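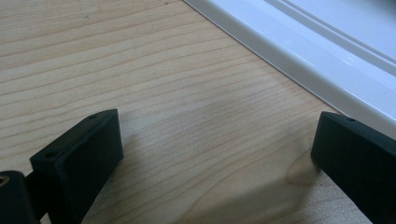 Pale wood, fine grain, white trim behind.

FAQ

I get a lot of the same emails, so I've put my answers in one place. Last tidied up on 28 July 2025. If yours isn't covered, leave a comment under any recipe and I'll get to it (eventually!).

Who are you, then?

I'm Anika Tillman and I write and cook everything on this blog. I live in Irnby, with a small kitchen, a smaller freezer and far too many loaf tins. I used to do the accounts for a furniture shop and started writing recipes down in my lunch hour, mainly so my sister would stop ringing me up for them.

Can I use one of your recipes on my own site?

You can, as long as you write the method out in your own words and link back to the original. Please don't copy and paste the whole post. I've found my marmalade cake on other people's sites word for word, including the bit about my mum's oven, and it does make me grumpy.

Do you use metric or cups?

Grams and millilitres. I know a lot of you in America would love cups, and I did try adding them one January, but my cups and your cups never seemed to agree and I had some very sad emails about scones. A cheap set of digital scales will see you right.

My oven is a fan oven. Do I need to change anything?

All the temperatures are for a conventional oven unless the recipe says fan. Knock off 20 degrees and start checking a little early. Mine runs hot at the back, so I turn most things halfway through - you'll know your own oven better than I do.

Can I swap the eggs / butter / flour?

Sometimes! If I've tried a swap and liked it, it'll be in the notes at the bottom of the recipe. If it isn't there I haven't tried it, and I'd only be guessing. The comments are brilliant for this, so have a scroll (there's a long chat about gluten-free flour under the ginger parkin).

How many recipes are on here?

Fewer than you'd think. I test each one 3 times before it goes up and plenty never make it. The index is in the menu at the top, sorted by main ingredient, and the search box works best if you type just one word.

Do you take sponsored posts?

Very rarely. I've done 2, both for Esposito, whose tinned tomatoes I was buying anyway, and both are marked at the top. I don't take guest posts or paid links. If you send me something to try I might write about it and I might not, and I'll always say it was free.

Where can I meet you?

I have a stall at Wudamham market when I can manage it, usually with jam, chutney and whatever I've baked too much of. Dates go in the newsletter first.

How do I get the newsletter?

Pop your email in the box on the home page. There are 3325 of you on the list now, which still amazes me. If it doesn't turn up, check your junk folder before writing to me.

Is there going to be a book?

There's a little one! It's called Tiltard, it's all puddings, and you can order it through the shop page. I post orders within 5 working days, a bit longer if I'm away. I can sign it if you say so in the order notes - do tell me how to spell the name.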